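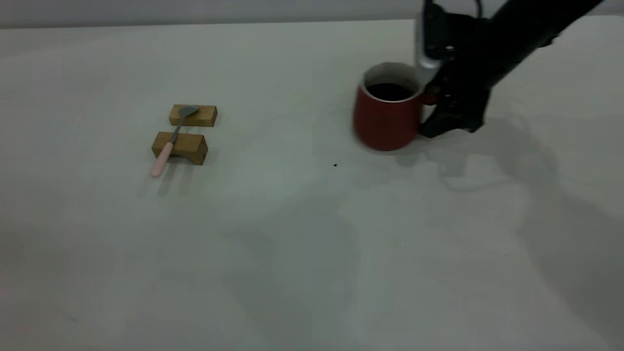
Good afternoon, everybody, and thank you for coming back from lunch so promptly. I'm Alina Avram, and for the next little while I'd like to talk to you about the Tultari kit, which I have been living with since September and have grown quite fond of, with a few reservations that I'll get to. For those who haven't met it, Tultari is a tabletop package: you get the control software, a library of ready-made tasks, a support plan, and a very thick binder. You bring your own arm. I always like to start with coffee, and so does the kit, so the first task I want to talk about is the one on the screen, with the gripper closed on the handle of a red mug and the dark drink right there inside it. Let people look for a moment before going on. Somebody usually asks about spills.

Spills, then. The software has a setting called carry limit, which caps how quickly the arm may speed up or slow down while it holds something open at the top. It comes set far too high for my taste. I turned it down on the first morning and I'd suggest you do the same, and please do write that on your handout, because the binder hides it in an appendix.

Next, handles. I could talk about handles all day (I won't, I promise!). With a mug, the fingers go for the handle, and that means the kit has to know which way the handle is facing. You show it your own mug from a few sides during setup, and that takes 5 minutes per object, a little more if you're chatting with a colleague while you do it, as I generally am.

The spoon deserves a word too. Mine sits up across two little wooden blocks, and I'd encourage you to try something similar at home. A spoon lying flat on a table is a miserable thing to pick up, for fingers of any kind, and a bit of height under it gives the gripper room to come in. Tultari sells a molded rest for this. It's perfectly nice, but look in your scrap box first.

Pause here for water. Check the clock; if it's running late, skip the Pemari comparison and go straight to cost.

Pemari. I know several of you are using it, and I don't want to start a feud. I ran 60 trials of the mug task on each, same table, same arm. Tultari was slower and I was happier with it, mostly down to the error messages, which are written in sentences. When Pemari stops, it gives you a number, and off you go to find the list of numbers.

Cost. The yearly plan is 300 dollars for a teaching bench, and the library has 109 tasks in it, a good many of which you will never open. I would gladly trade half of them for one decent lesson on pouring. I said so to the people at Nestach, who handle support, and they were very gracious about it.

Mention that the handouts are by the door. Patrício has the next slot and needs the projector, so take questions in the hallway.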